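20 January 2025

Shellac batch 4, continued from the December pages.

Flakes are the Lekano dewaxed, same bag as batches 2 and 3. Bag was opened in December and has been in the cupboard with the clip on. Ground 38 g in the coffee mill, two short bursts, then a pause so the powder doesn't warm and clump. Batch 3 clumped. Solvent is the Mident ethanol, 293 mL, which puts this a bit under a 1.25 lb cut. Good enough for sealing, thin for French polish.

Lid on loose for the first hour, then tight. Swirled whenever I walked past. There was a soft mat of undissolved resin on the bottom at lunch and a thin skin of it by mid-afternoon. Filtered through a paper cone, slow. The cone blocked once and I swapped it instead of scraping.

Test pieces: maple offcuts, planed, then sanded to 220. Two coats by pad on each, 51 minutes between coats. Pieces A to C got batch 4, D to F got what was left of batch 3.
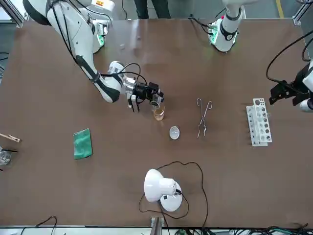

A, B and C were dry to the touch before the second coat went on. D still grabbed the pad at the same interval, and E had a dull patch near one end that would not level. F was fine. Batch 3 is old enough now that I put this down to the resin esterifying in the jar - the usual complaint with mixed shellac - but one bad piece and one doubtful one is not much to go on. Thumbnail test tomorrow on all six.

Color: batch 4 reads slightly lighter than 3 on maple. On the walnut scrap I can't tell them apart.

Štěpánka Vlček asked whether the Choi padding cloth sheds. It did on the first two passes, then stopped. Washing it beforehand should fix that. Picked two fibers out of B with tweezers and left a third, too deep.

Water spot test on the batch 2 panel from December: drop left on for 100 minutes under a watch glass. White ring, faded by the end of the day, faint trace left in raking light. Repeat on A once it has had a week.

To do:
Label the jar with mix date and cut. Batch 3 never got a date on the lid, only in this book.
Throw out batch 3 if D is still soft.
Order more cone filters from Nimeck, the fine ones. Four left.
Try a 2 lb cut from the same bag, same interval between coats.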